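Gripper Trials: Photo Gallery
Bultwood Bench, Round 3
Posted 9/2/25 by Dušan Jurić

The gallery covers the third round of finger comparisons on the Bultwood bench. The question for this round was narrow: how do film-covered fingers behave on smooth cylindrical parts, compared with bare fingers and with the molded pads we used in the spring? The arm, controller and mounting plate were left as they were in round two. Only the finger surface and the wrist camera position changed.

Anca Vlad set up the fixtures and ran the trials. Oisín Hegarty handled the controller side, including the force limit and the logging. I wrote the captions and the notes, so errors in either are mine.

Setup notes

The arm is the same Zolum unit as before, running the stock controller with our own grasp script on top. The gripper is a two-finger parallel type. Closing force is capped at 40 N in software. We did not raise the cap at any point in this round, including the trials where a higher force would probably have saved the grasp.

Three finger surfaces were compared:

Bare. The finger as supplied, wiped down with alcohol before each block.

Molded pad. The Floreck soft pad, glued on, same batch as round two.

Film. Black plastic film wrapped over the finger by hand. The wrap goes on with some wrinkling, and we made no attempt to smooth it out. Ruairí Mac an tSaoi asked whether a heat-shrunk sleeve would be a fairer test. It may be, and it is on the list, but the hand wrap takes a few minutes and can be replaced between blocks.

The total came to 559 grasps across all surfaces, not counting warm-up cycles. Each block began with a fresh calibration of the wrist camera. A grasp was scored as held if the part stayed within the fingers for the full lift, hold and rotate sequence. Slip was judged afterward from the wrist video, by two people working separately. Where they disagreed, the grasp was marked as slipped.

Vertical grasp, film surface

This set was the main reason for the round. A vertical cylinder puts the part directly in front of the wrist camera, so it blocks much of whatever lies behind it. It is also the orientation where slip is hardest to see, as a plain white surface offers very little texture to track from one video image to the next.

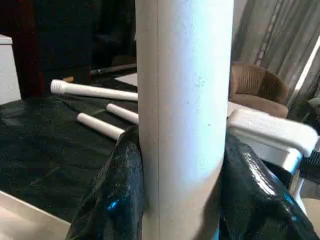 Film-covered fingers on a white pipe, wrist camera view. Three white rods lie on the dark sheet to the left.

For tracking, the few small specks on the surface turned out to be more useful than the outline of the part. The outline barely changes when a straight cylinder slides along its own axis. The specks do move, and Oisín's script was able to follow them when the exposure was set low enough. The seam on the left side serves a different purpose: it shows rotation about the long axis, although only while it stays on the camera side.

Exposure was the recurring problem. With window light coming from the right, the lit half of the part is much brighter than the shaded half, and glossy film adds highlights of its own near the contact area. Automatic exposure moved up and down as the wrist turned. We switched to a fixed setting after the first block and repeated that block from the start.

The dark table covering stayed in place for all of the film trials. It gives the segmentation step good contrast against white parts. It gives poor contrast against black fingers, and the finger mask had to be taken from the joint position instead of from color.

Results by surface

Film held better than bare fingers on the vertical set and about the same on the horizontal set. It gave way gradually when it did slip, which made the slips easier to score. Wear was the weak point. The wrap was replaced after every 22 grasps, and by the end of that interval the folds had usually shifted toward the fingertip.

The molded pad held best overall. It also left the largest position error after release, as the pad tends to stick to the part and drag it slightly when the fingers open. For pick-and-hold work this does not matter much. For placement it does, and Anca's view is that the pad should not be used for the insertion tests without a slower opening profile.

Bare fingers performed as expected: repeatable, low position error, and the most slips under rotation. They remain our baseline.

Camera position

The wrist camera was moved closer to the gripper axis than in round two. The benefit is that both contact areas are visible through the whole approach. The cost is occlusion — once a tall part is in the grasp, the camera has no clear view of the center of the table. Sinéad Ó Flaithearta has drawn an offset bracket that should recover part of that view, and Ó Conaill is machining two of them.

Open items

Repeat the vertical set with the offset bracket and fixed exposure.
Try a matte film in place of the glossy one.
Heat-shrunk sleeve, same diameter range.
Slower opening profile for the molded pad, script change only.

The grasp log and scoring sheets are in the shared Bultwood folder under round 3. Questions about the controller settings should go to Oisín.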